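Fultley's water is back on, mostly

If you live on the east side of Fultley you'll already know this, but the taps are running again. Mine coughed a bit at 5 am, spat some brown stuff into the kettle (lovely) and then settled down. The burst main under Drerninar Road was patched overnight and the crew had most of us reconnected before breakfast.

I wandered down there in my gumboots on Tuesday arvo to see what all the fuss was about, and it was quite a hole! Ritu Kaushik, who was running the repair crew, told me they'd had to replace 13 metres of old cast iron pipe. It went in when her grandad was at school, she reckons, and she wasn't surprised it gave up. Up to 200 homes lost water, plus the bakery, the vet and both hairdressers.

Poor Anju Grewal had a client sitting in her salon with a head full of colour when the pressure dropped. They got it rinsed out with bottled water from the servo next door, and I'm told the result is a very nice copper.
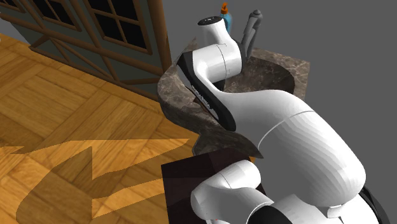 A marble vanity with a grey tap and a small blue bottle near the back edge.

Now, the council's advice is to run your cold taps for five minutes before you drink anything, and start with the one closest to the meter. Bathroom basins seem to be the worst for cloudy water, going by what my neighbours are saying. Unscrew the little mesh bit on the end of the spout if you can, because mine was full of grit. Leave the white washing until tomorrow too. I didn't, and I now own several beige tea towels.

Hryhorii Fedoruk at number 78 still had nothing but a dribble when I rang him at lunchtime, and he's not the only one up that end of the hill. Ritu's crew is going back this afternoon to bleed the air out of the line. If you're still dry after that, ring the council depot and ask for the water desk.

Drerninar Road stays down to one lane until the bitumen is relaid, so the school bus will keep stopping outside the hall for now.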